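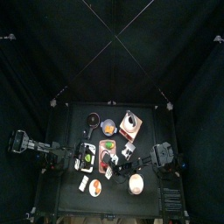

The two arms over the kitchen table, with the pink cutting board in the middle.

Robotics Club: The Kitchen Table Project

By Sandamali Bandara
Sunday, December 3, 2023
12 shares | 7 comments

The club's main project this term is a play kitchen. Two arms work over one black table, and the members are teaching them to move toy food between trays, plates and pots. The group calls the setup Juvora. It has been running since October, and the members meet twice a week after classes.

Most of the sessions go to practice runs. One student guides the arms through a short task, such as picking up a piece of fruit and setting it on a plate, and another keeps the log. The goal is 300 clean runs before the winter break. Tharindu Majumder, who keeps the log this term, puts the total at roughly 100.

The toy tomato has taken up more time than anything else.
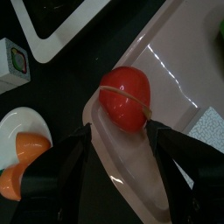 It is smooth and shiny, and a grip that starts a little too high tends to push it along the tray. The members tried closing the fingers more slowly, which helped some. Lowering the wrist before closing helped more. Anoma Matubbar has written up both settings in the shared notebook — please read her page before you change anything in the grip file.

The layout is also changed between sets. Plates move, the cutting board gets turned or taken away, and different toys come out of the bin. Janaka Mondal wants the arms to handle a table they have not seen before, and a fixed layout won't get us there. If you are setting up, write the layout in the log before the first run.

A few members have asked about the judging at Grurgate. Each team gets 35 minutes at the table, including setup. We will do a full practice under that limit at the last meeting before break. 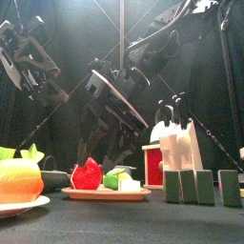

Joining in

New members are welcome and do not need to know how to program. Resetting the table and keeping the log are good ways to start, and both jobs are short of people. Talk to Fiachra Nic Giolla at any meeting.

Old play food in good shape is useful too — the donation box is by the club room door.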